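Whitlock House Shared Kitchen
Residents' meeting, April
Minutes

Present: Nelu Buzatu (chair), Zane Krūmiņa (minutes), Lăcrămioara Grecu, Nelu Rusu
Apologies: Chaiwat Khamphan

Meeting opened at 7.10 pm in the ground floor kitchen.

1. Minutes of the last meeting

Agreed, with one correction. The key to the meter cupboard is with Nelu Rusu. The last minutes only said "Nelu". Zane to use surnames for both from now on.

2. Matters arising

The freezer drawer has been replaced. The landlord's agents, Movstead, have not answered the letter about the extractor. Nelu Buzatu will ring them and quote job number 1828.

The noticeboard is up, although lower than agreed. Left as it is.

3. Chopsticks and small cutlery

Lăcrămioara had asked for this item. Chopsticks have been going into the big drawer with the ladles and the peelers, and pairs get split up. She has moved them to the pink plastic holder and would like it to stay in use. It has holes in the sides and a slot in the back panel for hanging it up.

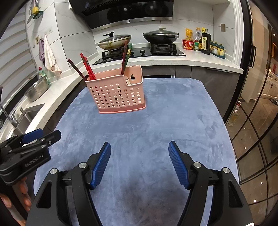

Nelu Rusu asked whether the holder should live on the island or on the wall. Lăcrămioara would prefer the wall near the sink, on a separate hook from the towel. Zane said a hook there would get knocked by anyone reaching for the washing-up liquid. It was left that the holder stays on the island for a month and is moved to the back counter when somebody needs the space for rolling dough.

Chopsticks go in thick end up, so that the patterned ends show and people can match them. Lăcrămioara asked that they be dried with a cloth first. Nelu Rusu thought they could drain in the holder. Agreed to dry them with a cloth.

Anyone with an odd chopstick in their room is asked to bring it down. The maroon, dark red and green ones all belong to the kitchen. Chaiwat sent word that he has his own set upstairs and does not need space in the holder.

4. Island cover

The blue-grey plush cover is popular but holds crumbs. Nelu Buzatu would like it taken off for cooking and put back for meals. Zane pointed out that in practice it would end up on a chair. After some discussion it was agreed to shake it out in the yard after the evening meal and wash it every second week, on its own, at a low temperature. Zane will do the first wash.

Nothing straight off the hob is to be put down on it.

5. Hob and pans

There have been complaints about lidded pans being left on both burners overnight. Whoever cooks last clears the hob. If there is food left over it goes in a tub with a name on it. Glass lids are to be washed round the rim as well as on top. Nelu Rusu will put a note on the board to this effect – a polite one.

6. Spending

The kitchen tin stands at 3000, of which 800 is set aside for the kettle and a new bin. Lăcrămioara had a price of 64 from Gretness for a drawer divider. Nelu Buzatu felt this was a lot for a divider. Lăcrămioara to measure the drawer and look at what Husero has before anything is ordered.

7. Setting out for the shared meal

The shared meal starts at 6.30 pm. Lăcrămioara and Zane will set out. Chopsticks and spoons are to be laid straight on the cover, handles towards the diner, with no paper napkins underneath this time. The gold-coloured spoon with the flower-shaped bowl is for the sugar – please do not take it for soup. Zane asked that the green chopstick be kept back until its partner has been looked for behind the drawer.

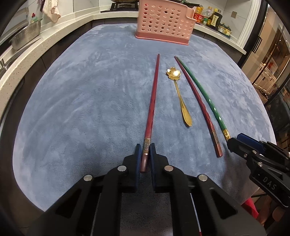
8. Any other business

Nelu Rusu reported that the window blind is sticking again. He will have a look at the cord before it goes on the list for Movstead.

Lăcrămioara asked that the scrub brush be used for the sink only.

Chaiwat has offered, by message, to cook at the next shared meal if someone else does the shopping. Accepted with thanks. Nelu Buzatu will shop.

Meeting closed at 8.05 pm.

Actions

Nelu Buzatu – ring Movstead about the extractor; shopping for the next shared meal
Zane Krūmiņa – first wash of the island cover; look behind the drawer
Lăcrămioara Grecu – measure the drawer, compare prices
Nelu Rusu – note about the hob; blind cord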